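Visit report: Stirkomport ripening and distribution site, Rarnbridge
18/02/2025

The Rarnbridge site handles bananas only. Other fruit was moved to the Hodon depot last June, and the space it left was converted into ripening rooms.

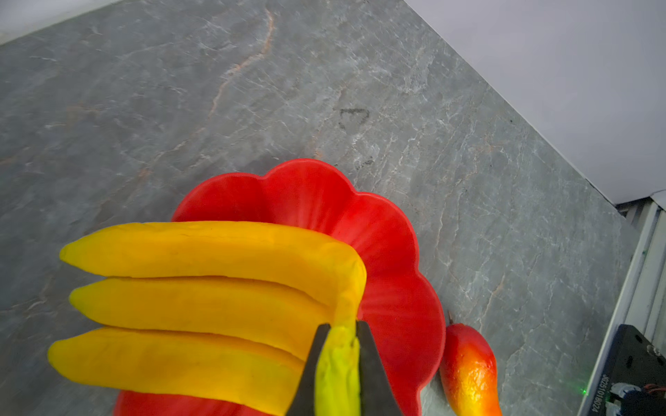
Fruit arrives green in refrigerated containers, which are docked on the north side of the building. A receiving clerk pulls sample boxes from each container, checks pulp temperature with a probe, and compares the reading with the logger that traveled with the load. Containers that show a gap in the logger record are set aside and sampled again at the rear pallets. The clerk also cuts a few fingers crosswise to look for early softening at the center.

There are 7 ripening rooms, each with its own controls. Pallets stand in two tiers against a central air channel, and tarps seal the gaps so that air has to pass through the boxes. Fans reverse direction on a timer. Our host said that the older rooms, which pushed air over the top of the load, gave uneven color between the upper and lower tiers — a problem we still have at home.

A standard cycle starts by bringing the pulp up to an even temperature. Ethylene is then added and the room stays closed for a day. After that the rooms are vented on a schedule to keep carbon dioxide down, and the set point is lowered in small steps until the fruit reaches the color the customer ordered. Most supermarkets want it more yellow than green, with green tips. Market traders tend to order it further along.

Color is judged by eye against a printed chart under fixed lighting. The readings go into Zakaria, the scheduling software, which also stores room temperature, humidity and gas levels. We asked how well the schedule holds. Winter loads run slow, and operators often extend a cycle by hand. The software accepts the change but does not move the truck booking, so the dispatch desk has to be told by phone. This came up twice while we were standing there.

The site can hold 3,000 boxes in the rooms at once. Dispatch works from a chilled hall with 30 floor positions, marked by route. Bruising in the hall was traced to boxes stacked out of line, where the corners no longer carry the weight. Corner guides have been fitted at the wrapping station, and the claims figures we were shown start before that change.

Energy use took up the last part of the tour. Ripening fruit gives off a good deal of heat, and the refrigeration plant is sized for several rooms peaking on the same day. Starts are now staggered where orders allow. Heat recovered from the compressors warms the offices and the wash area.

Items to follow up:
Door seal supplier and replacement interval.
Fan reversal timing for mixed box sizes.
Whether the venting schedule is run by timer or by gas reading in the two newest rooms — we were given both answers.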